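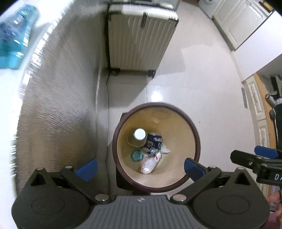

The Trivier house rules for hand-held gripper work run to 11 entries, and the bin is in four of them. We didn't plan it that way. The first draft was all calibration and battery care, written by people who pictured a tidy bench, and then we went and worked in kitchens. A bin asks a lot of a gripper. You come at it from straight overhead, the walls narrow as you go down, and whatever you want is at the bottom leaning on something else. Take the dark blue can, lying on top of a crumpled white wrapper with a clear bottle standing next to it. Under the rules you open the blue fingertips wide before you go over the rim, you pick one item, and you leave its neighbours alone, however much they seem to be asking for it.

Digby Baxter keeps the rules and has heard every argument against them. The bin ones are below, in his wording, with my grumbling attached.

Rule 3. Look before you lower.
Stop above the rim with the fingers open and hold still for a breath. Everyone thinks they already do this. Digby went through 276 recordings in September and can tell you otherwise, at length, with timestamps.

Rule 4. Clean rubbish only.
Rinsed bottles, empty cans, dry wrappers. Nothing that was recently lunch. This went in after the yogurt, and there's a version of the rule with the yogurt story in it that we don't show visitors.

Rule 7. The rim is a wall.
Treat it as if it won't move, even when you know perfectly well it will. Leaning on the rim for balance counts as a bump, and a bump gets logged. "Only a little bump" also gets logged, under bump.

Rule 8. A miss is a miss.
If the can slips, let it slip. Keep recording, open up, try again. Don't reach in with your free hand and fix it. The Nutolis crew had this one before we did and were kind enough to be smug about it.

The rest of the list, for anyone setting up their own:

Two grippers, two jobs. Decide which one is working and which one is waiting before you start. If both go for the same object, stop and sort it out like adults.

Keep cables along the edges of the floor. You will be looking down at your hands and you will find the one you forgot.

Leave the room as it comes. If there's luggage on the tiles, work around it. A kitchen cleared for the occasion gives you a lovely set of recordings of a kitchen no one lives in.

Wipe the fingertips between sessions. Dish soap and a soft cloth. Zelenák prefers a fancier spray and is welcome to pay for it.

Label honestly. "Picked up can" means the can came up.

Charge both units overnight, and check that the charger is plugged in at the wall end too.

No heroics after 200 tries in a day. Your wrists will agree to more. Jakus went past it once and spent the evening opening jars with his elbows.

Rules last revised 2023-02-04. Suggestions go to Digby, who will ask which rule you'd like to drop to make room.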